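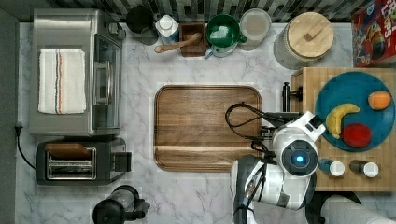
The Mistard Robotics Club meets in the back half of what used to be the home economics room at Prasanbridge High, and if you come in by the wrong door you will walk straight into the sewing machines. Almost everyone does it once. The club has its end of the room because it was the only space in the building with enough outlets, a working sink and a counter nobody had claimed, and over the past few years the students have settled in the way families settle into a kitchen, which is to say that everything has a spot and heaven help you if you move it.

This year they are teaching a robot arm to help with breakfast. They call the project Zetau, a name that came out of a long argument over pizza and that I was never able to get a straight explanation for, though I asked more than one student and got a different story each time! The goal sounds small when you say it out loud. The arm should be able to reach over a normal kitchen counter, with the usual toaster and dishes and fruit sitting on it, pick up what it is asked to pick up, and set it down on the board in the middle without bothering anything else.

I say it sounds small. I spent two long afternoons with the club in March and then went back in the fall, and I have come away with a whole new respect for my own two hands. Think about a banana for a minute. It curves, it is soft in some places and firm in others, and it never lies quite the same way twice. An orange has the opposite problem and would be very happy to roll off and see the world. The students talk about fruit the way fishermen talk about weather, and there is a running chart on the wall of which pieces have been behaving.

The day goes something like this. Two students take the controls, one keeps the notebook, and the rest sit on the old cooking stools and try very hard to stay quiet (they are teenagers, so you can guess how that goes). Each try gets a number and a line in the notebook. When I last looked they had passed 1,000 tries, and they hope to reach 2,000 before the spring showcase. One senior told me she has started dreaming in numbered lines.
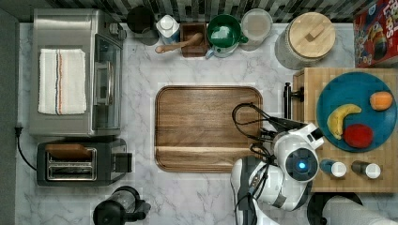

Getting the arm to stop in the right place is where most of the patience goes. A person reaching for a plate makes a hundred little corrections without noticing, and the students have had to notice every one of them, write it down and argue about it. There was one stretch, early in the fall, when they spent three meetings on nothing but the approach to the board. How high should the arm travel? Should it come in from the side or drop down from above? Half the club wanted it slow and careful and the other half wanted it to move at a speed that would get somebody fed before lunch. They settled on slow for now, and the fast half still brings it up.

What I liked best was how the work gets shared. The club has 40 members, a good many of whom had never touched a screwdriver before they joined, and the rule is that you change jobs every few weeks whether you want to or not. So the boy who loves code has to take a turn setting the counter, and the girl who came for the building has to learn how to write a clear note. Setting the counter turned out to be a favorite. There is a hand-drawn map taped inside a cupboard door, showing where the canisters go, where the plate goes, and which way the towel is folded, and the younger students guard that map like treasure.

Money is a story of its own. The Howells hardware store downtown let the club hold its bake sale out front, and the students sold 69 loaves of banana bread, made, I was told with great pride, from retired test bananas.
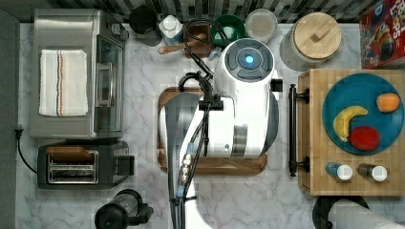

That went toward spare cables and small parts, and toward a much better lamp, which the whole club had been begging for. It also paid for lunch on the regional trip, where they talked shop with teams from bigger schools and came home with a page and a half of ideas, some of them good. One was to practice with the arm blocking the view of the board, so the drivers would learn to trust their plan and not lean on what they could see. The first week of that was rough on everybody's nerves. By the third week the drivers were asking for it.

I asked several of the students what they want to do after graduation, expecting to hear about engineering, and I did hear some of that. I also heard nursing, and farming, and one very firm vote for running a diner. A sophomore told me she joined for her grandfather, who has trouble with his grip and misses making his own toast in the morning. She was oiling a hinge while she said it and didn't look up.

The spring showcase is open to families and neighbors, and there will be breakfast, most of it cooked by people. Come in by the door nearest the parking lot and you'll miss the sewing machines.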